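Objet : Re: [vaisselle-plastique] Les assiettes orange, suite ! 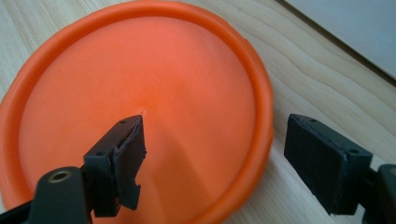

Peut-on rattraper un rebord d'assiette en plastique qui s'est mis à onduler ?
Un peu, à l'eau bien chaude et sous un poids plat, mais il ne redevient presque jamais parfaitement rond.

Bonjour à toutes et à tous,

Je reprends le fil d'Eusebio avec un grand plaisir, parce que l'orange est ma couleur préférée dans tout ce que je ramasse — et de loin ! J'ai ressorti une des miennes sur la table en bois clair, et je suis retombée amoureuse de ce gros rebord arrondi. Il gondole un peu d'un côté, par petites vagues, et le fond tire vers le saumon ou vers l'orange franc selon l'endroit où l'on regarde. Je ne m'en lasse pas.

Pour la méthode : je remplis une bassine d'eau très chaude du robinet (surtout pas bouillante, j'en ai perdu une comme ça), j'y laisse l'assiette 9 minutes, puis je la pose à l'envers sur une planche avec deux gros dictionnaires dessus jusqu'au lendemain. Sur le lot de Brenance, j'en ai traité quatre. Deux se sont nettement calmées, une n'a pas bougé d'un poil, et la dernière est plutôt pire qu'avant, mais elle sert très bien pour les clémentines.

Pour les petites marques blanches, un chiffon doux et une goutte de liquide vaisselle, pas plus. J'ai essayé le bicarbonate une fois et ça m'a laissé un voile mat que je regrette encore. Si la marque reste, je la laisse tranquille.

Quelqu'un aurait-il une page du catalogue Bistari avec les assiettes plates ? J'ai seulement les bols et les pichets, et j'aimerais tellement savoir si le jaune existait dans le même diamètre !

Bises à la liste,
Maud

En octobre, Eusebio Salazar a écrit :
> Bonjour la liste,
> J'ai rapporté du vide-greniers de Drundach une pile d'assiettes
> orange sans aucune marque au dos, 50 centimes pièce. Le vendeur
> parlait de Bistari, sa voisine de stand jurait que c'était du
> Uysal. Je penche pour Uysal à cause de l'épaisseur du bord, mais
> je ne mettrais pas ma main au feu.
> Plusieurs ont le rebord qui ondule. Lave-vaisselle, je suppose.
> Est-ce que ça se redresse, ou vaut-il mieux les garder telles
> quelles ? Et passent-elles chez vous à table tous les jours, ou
> seulement en vitrine ?
> Merci d'avance,
> Eusebio

P.-S. À table, Eusebio, bien sûr — pour les tartines et les fruits, jamais pour le chaud. Et toujours lavées à la main.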